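Wed 6 March

Bedding trial, second round. Back on the folding question after leaving it since September, when we gave up on the fitted sheets.

Thirumalai still says that one order of work suits every bed: clothes off first, then loose cloths, then pillows, then the sheet pulled straight last. I have my doubts. It reads well on the Kultisau sheet, but that was written by someone with a bed standing clear of the wall on both sides. Most beds we will meet are not like that. A mat alongside changes where you can stand, and where you can stand changes which corner you reach first.

Also not convinced by the Gudholm folding board. It gives a lovely square shirt and takes longer than doing it by hand on the mattress. Hsin-yi timed herself with it and without it and won't say the board is worse, only that she has stopped using it. I take that as a result.

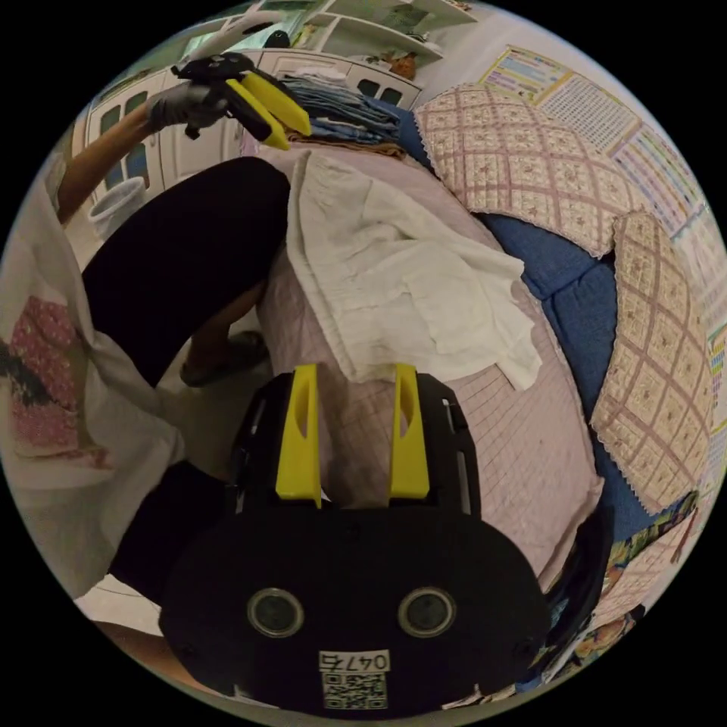 Does it matter whether the folded clothes stay on the bed while the loose cloth is being done?

It matters if the sheet has to move. A stack of clothes will sit quite happily on a mattress while you fold something next to it, but one tug on the sheet underneath and the top layers slide. If the sheet is staying put, leave the stack alone and save yourself the walk.

Thirumalai disagrees and wants the stack moved every time, for the sake of a rule people can remember. Fair, but a rule that sends you across the room with clothes you are about to bring back will be dropped within a week.

Things noted:

Thin cotton creases again as soon as it is put down. Folding in thirds held better than folding in half and half again. Three tries only, so I wouldn't lean on it.

Lace-edged pillow covers: the Ouazzani notes say to turn the trim under before stacking. Tried it. The trim comes out with a hard line in it. Not doing that again unless someone shows me a reason.

Mixed stacks, dark and light together, are fine for putting away and a nuisance for finding anything. Hsin-yi sorts by garment, I sort by colour, and neither of us can show that ours is quicker.

The claim in the Urklow handout that a tidy bed takes 4 minutes: no idea where that comes from. It doesn't say what was on the bed to begin with. I have asked for the original and will stop quoting it until something turns up.

To do: repeat the thirds fold on a heavier cloth - 12 goes at least, same person throughout. Ask Thirumalai to write down his order before he watches, so he can't adjust it afterwards. Give the board back.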